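Former Plurkar executives plead not guilty in sales fraud case

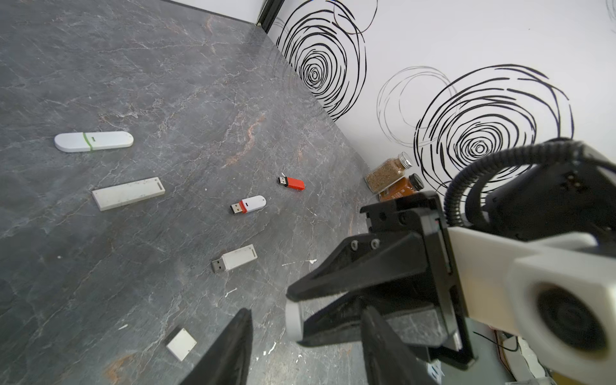
The two people who ran the data storage startup Plurkar until this spring pleaded not guilty in federal court to charges that they lied to investors about how many customers the company had.

Samuele Marchetti, the founder and former chief executive, and Leonora Belmonte, who was head of finance, are each charged with wire fraud and conspiracy. Marchetti faces 2 further counts of making false statements to a bank. Both were released on bond after a hearing that began at 10 a.m. and lasted less than half an hour. They had to hand over their passports.

Prosecutors say Plurkar told investors it had 3735 paying business customers when it was trying to raise money for the second time. According to the indictment, the real number was closer to 200, and many of those were on free trials that had run out. The rest came from a mailing list bought from an outside marketing firm, the indictment says, and were entered into the company's billing system with made-up contract dates.

Plurkar sold encrypted backup services to law offices, dental practices and other small businesses. It was once seen as a likely takeover target for Skikex, a larger rival, which looked at its books and then walked away from a deal. Prosecutors say Skikex asked for bank records to match the customer list and that Belmonte sent over spreadsheets she had changed the night before.

The investment firm Kelemen, which led the second round of funding, sued the company in May and is trying to get its money back. That case is on hold until the criminal charges are settled.

Marchetti did not speak to reporters as he left the building. His lawyer said in a written statement that the customer figures were prepared by the sales team and that Marchetti "had every reason to believe them." Belmonte's lawyer said she would fight the charges and had cooperated with investigators from the start – a claim the prosecution disputed in court.

The judge turned down a request from the government to bar the two defendants from talking to each other, but said their lawyers must be present if they discuss the case. She also told Marchetti to stay away from Titow, the consulting business he set up after leaving Plurkar, until she has seen a list of its clients.

Plurkar stopped taking new orders shortly before the charges were filed and has let go of all but 11 employees. Customers who still have files on its servers have been told to download them. The company has not said when the servers will be shut off.

The next hearing is set for the fall.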